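Spur gear (from the Plurkadel hobby wiki)

A spur gear is the plainest kind of gear there is: a wheel with straight teeth cut parallel to the hole through the middle. I've been writing the gear pages on this wiki for a while now, and this is the one I keep coming back to and fiddling with, so bear with me if it wanders a bit.

Basics

Spur gears only work between parallel shafts. If your shafts meet at a corner you want a bevel gear (see that page), and if they cross without meeting you're into worms and crossed helicals, which I find a lot less fun. Two spur gears will run together happily if the teeth are the same size and the same pressure angle. In metric the tooth size is called the module. You get it by dividing the pitch diameter in millimetres by the number of teeth, so an 18 tooth gear with a module of 1 has a pitch diameter of 18 mm. Easy! The outside diameter is a bit bigger, two modules bigger to be exact, and that catches out everybody who puts callipers across the tips and writes down the number they see.

Parts

The hole is the bore. The flat sides are the faces, and the ring of teeth around the outside is the rim. Some gears have a hub standing out from one face with a grub screw in it, and some are just a flat slice with nothing to grab, in which case you need a key or a press fit (or glue, if it's a toy and you don't tell me).

Metal and white spur gears

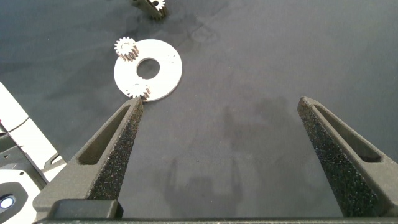
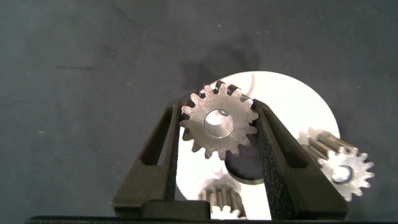
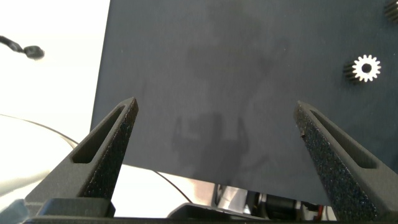 This page was last changed on 25 May 2019.

Materials

Steel and brass are the old favourites. Steel wears well but wants grease, and brass is lovely to machine and nice and quiet against steel. For light work there's nylon and acetal, both commonly sold in white, and they'll run dry for ages without complaint. I like to pair a plastic gear with a metal one when I can, as the metal carries the heat away and the plastic takes the rattle out of it. My Chauhan bench winder has had that combination in it for six years and I've only changed the plastic one once.

Noise

Spur gears whine. Each tooth meets its partner across the full width all at once, so at speed you hear every one of them. Helical gears ease into it and are much quieter, but they push sideways on the shaft and then you need thrust bearings. At 200 rpm I wouldn't bother.

Backlash

You need a little gap between the teeth or the pair will bind. I set mine with a strip of printer paper fed through the mesh, then pull the paper out and tighten everything down. Crude, I know, but it's got me through the Cloda clock and both Premo gearboxes.

See also: Bevel gear, Helical gear, Idler, Module (gears), Rack and pinion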